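Scratches and gray marks on a white matte table, what are you all wiping with?

Trurley Home Forum > Kitchen and Dining > Tables and Counters

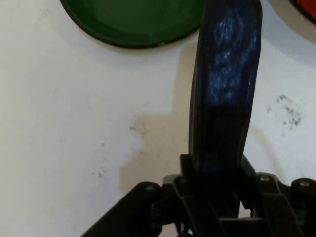 mapleandmud
Posted Jul 9, 2023

Hello everyone, long-time reader and very occasional poster. We bought our white table last November after years of living with my grandmother's dark oak one, and I do love how much brighter the kitchen is, I really do, but oh my goodness does it show everything. The top is matte, with no shine to it at all, and over the winter I started noticing gray smudges wherever plates get slid around. They look like pencil marks. Some come off with dish soap and some just sit there and stare at me while I drink my coffee.

So I have two questions. First, what do you wipe a matte white top with day to day? I've been using whatever cloth is closest, which I suspect is part of my trouble. Second, are the marks scratches, or is something rubbing off on the table? We eat off colored dishes, mostly greens and reds (I can't resist them, they look so cheerful against the white), and my sister is convinced the dishes are to blame.

The table is the Nustach one with the rounded corners, if that helps. It was $568 with delivery, so I would like it to see me through a good many years of dinners!

pillbug_86
Welcome out of the lurking corner! We have the same table in the smaller size. The gray lines are almost never scratches. Run your fingernail across one, and if you can't feel it catch, it's a deposit sitting on top of the finish. In our house it's the unglazed ring on the bottom of our stoneware. Turn a plate over and feel the foot of it, and I bet you'll find it's like fine sandpaper.

I use a plain damp microfiber cloth after every meal, then a dry one. That's the whole routine, and I've kept it up through two kids and a great deal of spaghetti.

oldtowel
Going to gently disagree with pillbug on the microfiber. I had a matte white counter in my last apartment and after a couple of years the part by the stove, where I wiped the most, had gone shiny. You could see it from the doorway in the evening when the light came in low. Microfiber is grabby, and if there's a crumb of salt or a bit of sugar in it you're polishing the surface every time you go round. I switched to old cotton dish towels cut into squares and never looked back. They cost me nothing and when they get disgusting they go in the trash.

pillbug_86
I'd want to know what you were spraying on that counter, oldtowel! A lot of people blame the cloth when it was the cleaner. But I take the point about crumbs. I do brush ours off into my hand first, which I should have mentioned.

oldtowel
Fair question. It was the Baptiste kitchen spray in those days, and plenty of it, so you may have caught me out there. I'd still take cotton.

three_pans_deep
Does anybody else still use a sponge? I feel like the last one standing. I keep one soft sponge only for the table, a blue one so it never gets mixed up with the dish sponge, and I wring it out until it hardly drips. No scrubby side, ever. That green scrubby layer will ruin a matte finish in an afternoon, ask me how I know (there is a cloudy patch under my fruit bowl, and the fruit bowl is never going anywhere).

For the gray marks, a little baking soda in water, mixed thin like milk, dabbed on and left while you put the dishes away. Wipe it off with clean water after.

hensandthyme
Please be careful with baking soda on matte! It's mild but it is still gritty, and on the painted kind of table it can leave a shiny spot. I'd try a white eraser first, the ordinary school kind. I did my whole Erberg side table that way, one evening with the radio on, and it was oddly soothing. Try it underneath or on a back corner before you go near the middle.

three_pans_deep
Hens, I've done it for years without a shiny spot, but mine is laminate and maybe yours isn't, so there we are. A corner test is good advice whatever you're using.

mapleandmud
You are all so kind, thank you. I went and did the fingernail test and I can't feel a thing on most of them, only on one little nick near my husband's chair. Then I turned over one of our stoneware plates and pillbug, you were right, the bottom is rough as anything! My sister will be unbearable.

I tried the eraser on two of the marks. One vanished and the other faded to where I'd have to hunt for it. I'm going to leave the baking soda in the cupboard for now.

pillbug_86
Oh good! For the plates themselves, you can smooth the foot by rubbing it on very fine wet sandpaper for a minute or so. Rinse well. And lift, don't slide, though good luck teaching that to a family.

oldtowel
Or placemats. I got a pack of 50 little felt dots for the bottoms of vases and candle holders too, still working my way through it.

mapleandmud
Placemats would cover up my nice white table! But felt dots under the vase, yes. Does the adhesive leave anything behind when you peel them off?

oldtowel
A bit of stickiness. Warm soapy water and a thumb takes care of it.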